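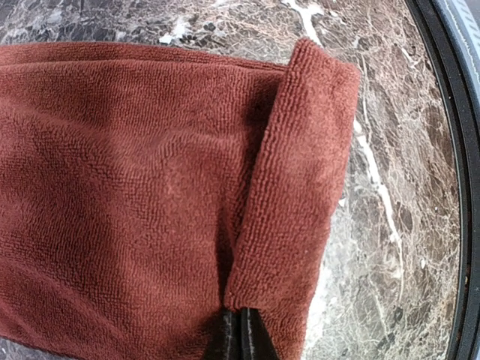

Microfiber towel in rust red, folded over.

Microfiber towels do not take up water anymore after some months of washing

Laundry and Fabric Care
Viewed 1,385 times
2 answers

Sevim Sezer

Good evening to all. I hope this is the correct section, I have searched before and found only questions on cotton.

I have a set of microfiber towels from Ikine, which I bought in April. In the beginning they were very good. I could dry my hair with one and it was enough. Now the water stays on top of the cloth and I must press it before it goes in. They also feel somehow waxy, and when I dry a glass with one of the small ones it leaves gray lines.

What I do: I wash them at 40 degrees Celsius together with the cotton towels and the bed sheets. I use the Jarnholm liquid detergent, one full cap, and in the small compartment I put softener, the same as for everything. Then they go in the dryer with the rest. We moved to Welton in the spring and the water is hard there, the kettle becomes white in a week. At the old address I did not have this problem, but the towels were also new then, so I cannot compare in a fair way.

My two questions are these. Can such towels be repaired, or must I buy again? And is it the hard water or is it the softener? My sister says it is the dryer, but she says this about all clothes.

Thank you for reading, and excuse my English if something is not clear.

pegbag

Microfiber is plastic, it just wears out. Put vinegar in with the wash and if that does nothing cut them up for the bathroom floor. I get new ones every year and don't worry about it. Never had a good one last longer than that anyway.

Sevim Sezer

Thank you for the answer. I tried the vinegar on Tuesday, half a cup in the rinse. They smell cleaner, but the water still stays on top, maybe a little less than before. I would prefer not to buy new ones if there is another way, because the fabric itself looks good and there are no thin places. How much vinegar do you use, and do you put it in the drum or in the compartment?
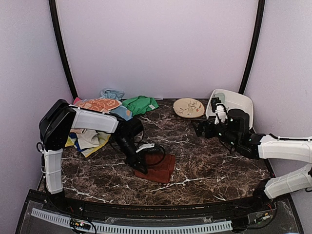 Stavros Nedeljković

Dear Sevim, please do not throw them away yet. I had the same trouble with mine and I think it is mostly the softener. The softener leaves a layer on the fibers, and for microfiber this layer is the worst thing, because the very small spaces between the fibers are what hold the water. Hard water adds something to it, and too much detergent also. One full cap is a lot for one load, unless the load is very dirty.

I did it in the following way, and I had to do it two times before I was satisfied.

First, clean the small compartment where the softener goes. Take the whole drawer out if your machine permits it, and wash it under the tap with a brush. I forgot this the first time, and old softener came into the wash again.

Then wash only the microfiber, no cotton with it. Look on the label for the highest temperature. Mine permitted 60 degrees, but please check yours and do not trust my number. Use a small quantity of liquid detergent, a quarter of the cap, and choose the extra rinse. No softener, no dryer sheets.

After this, wash one more time with no detergent at all. If you open the door in the middle and see foam, there is still detergent coming out of the towels and you can repeat it.

Dry them on a line, or in the dryer on low heat. High heat can damage the ends of the fibers, and this damage does not go away with washing. So your sister may be a little bit right.

About the vinegar: it helps against lime, but it does not remove softener very well. I would not use it in every wash, as I have read that it is not good for the rubber parts of the machine. In a hard water area I would look for a detergent with a water softening agent in it. This is a different thing from fabric softener, although the names are confusing.

The gray lines on the glass are, I think, from the cotton. Microfiber catches the lint and keeps it. Since I wash mine separately I do not see them.

One thing more. Dark or red towels can lose color at 60 degrees, so I would not put white ones in the same load the first time.

789 people found this helpful

Sevim Sezer

Thank you very much, this is more than I hoped for. I took out the drawer and it was terrible, blue jelly everywhere in the back. My label says 60 also. I did the hot wash and the one without detergent, and at the second one there was still foam after ten minutes, so tomorrow I do it again. The towel already takes water faster when I lay it on a wet plate.

Do you know if I must do the same with bathrobes? Mine is from Kneževič and the label says only "polyester blend".

Stavros Nedeljković

If it is brushed on the inside and soft like fleece, I would leave out the softener there too. For the temperature follow the label, robes often have 40 only.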